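# Timing belt or roller chain for a short outfeed conveyor?
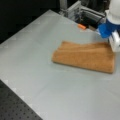 *Tan towel, folded, on the light gray tabletop*

**Ottilie Gisler**

Hi all! I'm finally rebuilding the little outfeed conveyor in my shop and I'm having far too much fun with it. Right now it runs on an old Skana roller chain drive, 10 teeth on the motor sprocket and 22 on the driven one. It works, but it's noisy and it flings oil onto everything, including the cartons I'm trying to ship!

I'd love to switch to a toothed belt. The shaft centers are fixed on one end and slotted on the other, so I have a bit of adjustment (not a lot). The conveyor starts and stops all day and it's never heavily loaded. Is there anything I should check before I order pulleys? And can I keep the same ratio, or do belts like something different?

**Mathias Tanner**

Oh, you're going to love the belt! I changed over a similar drive last August and the first thing I noticed was that I could hear the radio again.

Keep your ratio, it's fine, but please don't copy the tooth counts. A 10-tooth pulley is very small for a belt and it'll bend the cords hard on every turn. Go bigger on both. 20 and 44 gives you exactly the same speed, as long as both diameters fit inside your guard. Measure the guard first! I didn't, and spent an evening with a file.

A few things I'd look at:

- Shaft alignment. Chain puts up with a little sloppiness, but a belt will walk to one side and chew its edge on the flange. Put a straightedge across both pulley faces.
- Slot travel. You need enough to slip the belt on without prying it over the flange, plus a little more for tension.
- Old oil. Clean the shafts, keyways and the inside of the guard before the new belt goes anywhere near them.
- Starts and stops. Tell the supplier how many per hour, they'll pick the width from that and the motor power.

Mine is a Zaugg belt and I've been really pleased with it. Send them your center distance at both ends of the slot and they'll work out a length that lands in the middle.

**Hubert Imhof**

belt is good but if its only the noise have you looked at the chain?? mine sounded terrible and it was just stretched. measured over 100 links and it was way long. new chain AND new sprockets (dont put new chain on hooked teeth) and it was quiet as anything

also you're probably over oiling

**Balthasar Riedl**

Great project! Agree with Mathias on the bigger pulleys. One thing to add: check how they mount. Your chain sprockets are likely plain bore with a set screw, and for a drive that starts and stops all day I'd much prefer a taper bushing. It grips all the way around the shaft, and it comes off again without a puller. Tighten the screws evenly, a little at a time, then run it for an hour and check them again.

For tension, go by the belt maker's deflection figure. Too tight is hard on the bearings, too loose and it jumps teeth on startup. Do post how it goes, I'd love to hear what you end up with!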